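**Trays, baskets and the great drawer sort-out**

Hello again, friends of the Florel newsletter. I promised back in February that I would get around to writing about drawers, and then the spring ran away with me as it always does, so thank you to everyone who wrote in to ask (kindly!) whether I had forgotten. I hadn't. I had only been putting it off in the way one puts off the drawers themselves.

It was Amado Marquez who got me going in the end. He has been helping out in the Bustham kitchen and couldn't find the tape, or the good scissors, or the little brass hooks we bought for the hallway, and after the third drawer he very politely suggested that we might take everything out and start over. So we did, and I have been going on about it to anybody who will stand still ever since.

My first piece of advice is to gather up your organizers before you touch the drawers. I mean all of them, from the back of the linen closet and the bottom of the pantry and wherever else you've tucked them, and put them out on one big table where you can see them side by side. A bare wood top like a butcher block is lovely for this, and you can slide things around on it to your heart's content. You'll almost certainly find that you own more than you thought, and you may not need to buy a single thing.

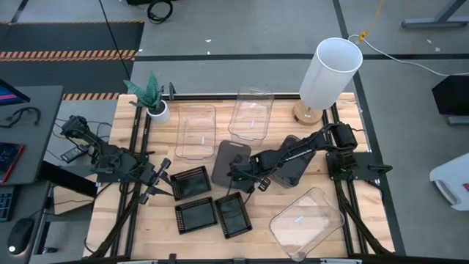

I like to sort by type before I think about where anything will live. The clear plastic bins go together, the black mesh baskets go together, and the flat dark gray trays get a spot of their own. Clear bins I save for the things we hunt for most often - batteries, stamps, birthday candles - and I'm strict about it, or as strict as I ever am. Mesh baskets are wonderful for pens and clothespins and anything a bit lumpy, though I will warn you that toothpicks and pins go straight through the sides, and I have the sore finger to show for it. The shallow gray sort I keep for the top of the dresser, where keys and loose change seem to land whatever you do.

Then comes the measuring, and please do measure! My mother's old Cloltard dresser has drawers that look plenty deep from the front, but there is a rail inside that steals a good 2 inches, and I had a whole row of bins filled and labeled before I found that out. If a drawer is 14 inches across, say, try the baskets in it both ways, and leave yourself a finger's width so you can lift them out again for wiping.

Amado feels that every bin ought to have a label, and I feel that a clear bin tells you what it's holding all by itself, and we have agreed to let him label the Bustham kitchen and leave my hallway alone. If you have a strong opinion on the matter I would love to hear it. Notes can go in the box by the Sison Room door, and if you have spare organizers of any kind, bring those along too and we'll set up a swap shelf. Small ones are especially welcome, as the hallway drawers are only 8 inches wide and I still haven't found a home for those brass hooks.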